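Speaker notes: Setting Out the Breakfast Service
Fimico Catering Standards, induction program, session 2
Speaking time: 27 minutes, followed by questions

Slide 1. Opening

Welcome the group and confirm that everyone has the Punero service sheet in front of them. Those who attended the first session covered deliveries and cold storage. Today's session deals with the counter itself, from the bare tabletop to the moment the doors open.

State the scope early. The session applies to the pastry and cold items at the Fluterberg site. Hot dishes are handled in session 3 and questions about them should be held until then.

Slide 2. What the guest sees first

Guests at Fluterberg enter from the side corridor and approach the counter at an angle. They see the whole length of the table before they see any single dish. For this reason the trays are set out before any food is brought from the kitchen, and the line is checked from the entrance as well as from behind the table.

Pause here and ask the group where they stand when they check their own counters. Most will answer that they check from the staff side. Allow a short discussion.

Slide 3. Trays

Steel trays are used for all pastry and fruit. They are washed and dried fully before they leave the kitchen. Water marks show very clearly under ceiling lights, and a tray that looked clean at the sink may look poor on the counter. Staff should tilt each tray toward the light and wipe the inside once more with a dry cloth.

Trays are placed with their long sides running the same way. Leave a hand's width between them. Guests need somewhere to rest a plate, and staff need room to lift a tray out when it has to be refilled. Trays pushed together will scrape, and the sound carries into the dining room.

Hold trays by the outside of the rim. Thumbs must not rest on the inner surface.

Slide 4. The display plate

Each pastry station has one white plate with one item on it. The plate shows guests what is on offer while the trays are being filled. It also gives staff a reference for color. If a batch comes out of the oven much darker or much paler than the item on the plate, the shift lead should be told before it goes out.

The item is placed near the middle of the plate. It should be whole, with both ends intact. No garnish, no paper doily, no powdered sugar. The Wieczorek review asked for these to be removed and the change has been permanent since July.

Slide 5. The table before filling

Allow the group a full minute on this slide before speaking.
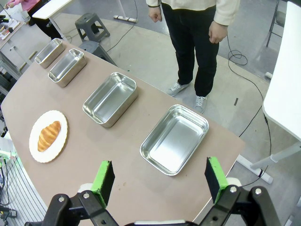
Croissant on its plate, steel trays set out on the table

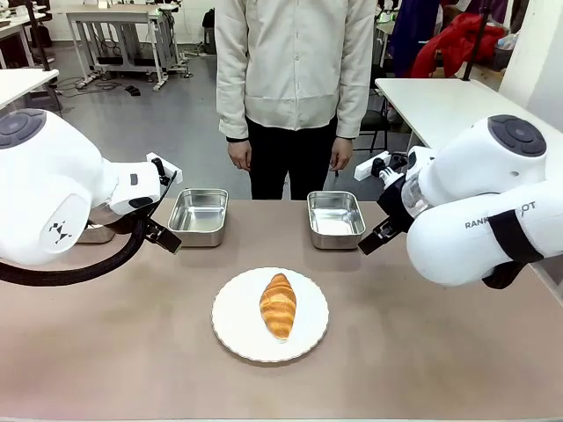 Slide 6. Filling

Filling begins at the end farthest from the kitchen door. Staff who start at the near end must then reach across finished trays, and crumbs fall where they should not. Croissants go in a single layer. They are not stacked, even on busy mornings. When a tray is down to its last few pieces, bring a full one from the kitchen and exchange the two. Loose items are not tipped into a tray that is already on the counter.

Use tongs throughout. One pair stays with the staff member filling the trays and a separate pair is set out for guests.

If the group asks about quantities, refer them to the service sheet. The sheet allows for 99 covers on a standard morning, and the kitchen will adjust the figure when the booking list is confirmed.

Slide 7. Clearing

Pastry service closes at 11. The display plate is removed first so that guests are not led to expect more. Trays follow, beginning with any that are empty. The tabletop is wiped from the back toward the front edge, and the edge itself is wiped last, including the underside where sticky hands tend to rest.

The item from the display plate is discarded. It is not returned to the kitchen and it is not offered to staff.

Slide 8. Practical exercise

Divide the group into pairs. Each pair sets out one line of trays and one display plate, then walks to the entrance to check it. Pairs then change tables and correct each other's work. Keep written remarks brief and hand the sheets to the session leader before leaving the room.

Remind participants to sign the attendance record and to collect the reading for session 3.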